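Fruit bench, gripper pair, October

Picked up where I left off before lunch. Complaint in the log was that the left-hand gripper of the pair "lets go slowly", a phrase I wrote myself and now have to live with. Linkage moves freely by hand with the drive off. No grit in the pivots, no play in the fingers. Wiped the blue pads on both grippers with a damp cloth, let them dry, zeroed the openings and started on the fruit. Pink sheet down on the bed as usual, carrot and greens on their plates at the far end. 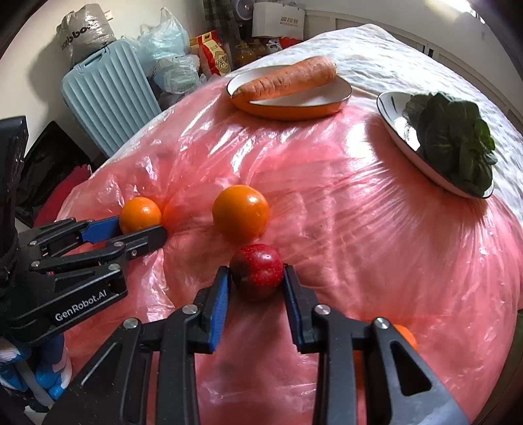

Pivot screws

The silver heads on the linkage want checking every time the pair has been in its travel box. Found 2 on the left gripper that turned under light pressure, both nipped up, no thread lock. The Stereck sheet says to use it. The Stereck sheet was also written by someone who never had to get one out again. Marked each head with a paint pen across to the arm so I can see drift next time.

Do not tighten past the point where the finger falls under its own weight. I did this in the spring and spent an afternoon diagnosing a motor fault that was me.

Opening and zero

Zero has to be taken with the jaws fully open and nothing between the pads. Obvious, yes. It is also the step I skipped on the first run today, so the width reading came up 6 mm short and the Zolo logger filed every orange as a plum. Deleted run 551 and took the zero again.

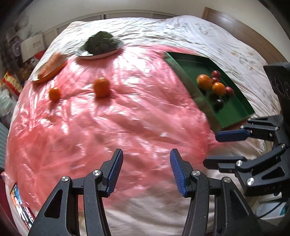

Jaws open, nothing between the pads. Tray on the right, carrot and greens at the back.

After that the readings settled. Closed and opened on the same orange until I was bored, then moved to another one. Width repeats to within a millimetre, good enough for fruit. The slow release is still there but only on the first close after a pause -- which smells of grease, not electronics. I put Fludance on the slides last month because it was what we had in the drawer. It is lovely stuff on a lathe. On a small slide that sits idle between runs it seems to go to toffee. 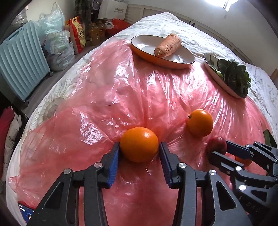
So the plan is to strip it off, wipe the slides dry and go back to the thin oil. One gripper at a time, left first, so there is always a known one to compare against. If the left comes good and the right gets worse, I have my answer and will not be telling Villaseñor whose idea the grease was.

Pads: ribs still sharp on both grippers. Leave them. Spares are in the tin with the wrong label.

Cables: retied the one on the right-hand unit, with a bit more slack at the elbow. It had been tugging at full reach, and I had been blaming my wrist.

Last job was both grippers together, to check that one closing doesn't upset the other's reading. It doesn't, 3 runs.

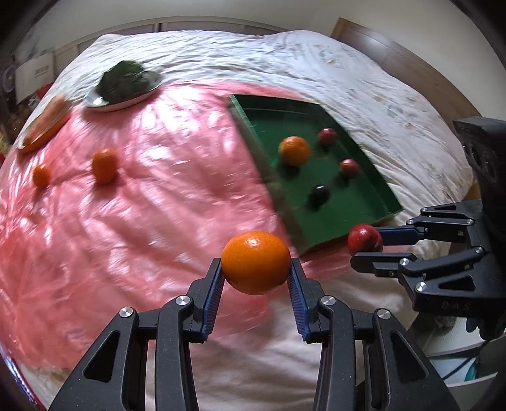
Gonzalo Vidal read this over my shoulder and says the grease is innocent until I have tried a slower close on the first cycle, and that I should change one thing at a time for once in my life. Fair. Slow close first, then the strip-down.

To do: order thin oil, relabel the tin, ask Aurelio Esteban where the small hex driver went.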